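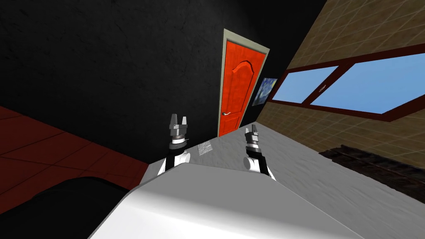 Is the Rarkia open day worth the trip if you know nothing about robots?

My brother-in-law got us two spots for the June one and I said yes before reading that most of it happens on a screen. It's a 30 minute drive. Do they move a real arm at any point, or am I going to watch somebody's simulator and nod? Also, is there parking?

Nando

Went in November. Most of it is the simulator, yes. They run a two-armed robot around a make-believe room with black walls and a loud orange-red door, and everyone leans their head to one side because the view is tilted. After 9 minutes you stop noticing and your neck doesn't. 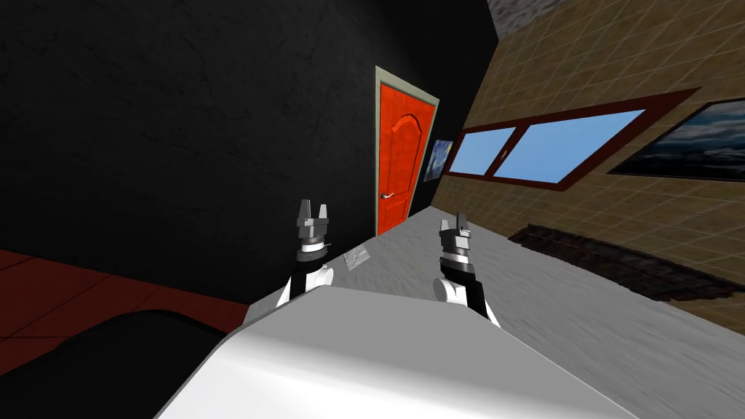 I liked it more than I expected to. The person driving talks the whole time, and you can ask for things. Somebody asked for the door. We spent a good while on the door. Sit on the left if you want to see the keyboard — the right side gets the back of a very tall man.

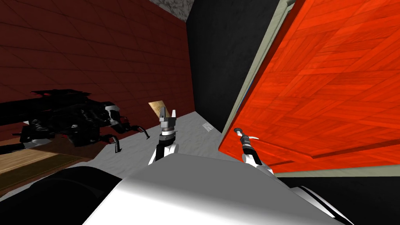
Simulator session, right arm over by the red panel

The real arm was behind a rope when I went and stayed there. Free coffee, decent.

Pastero

parking is behind the building, 200 spaces, fills up early. didnt go in

Shi

Pastero covered it. Bring a sweater, they keep the demo room cold. Kids under ten get in free and leave first.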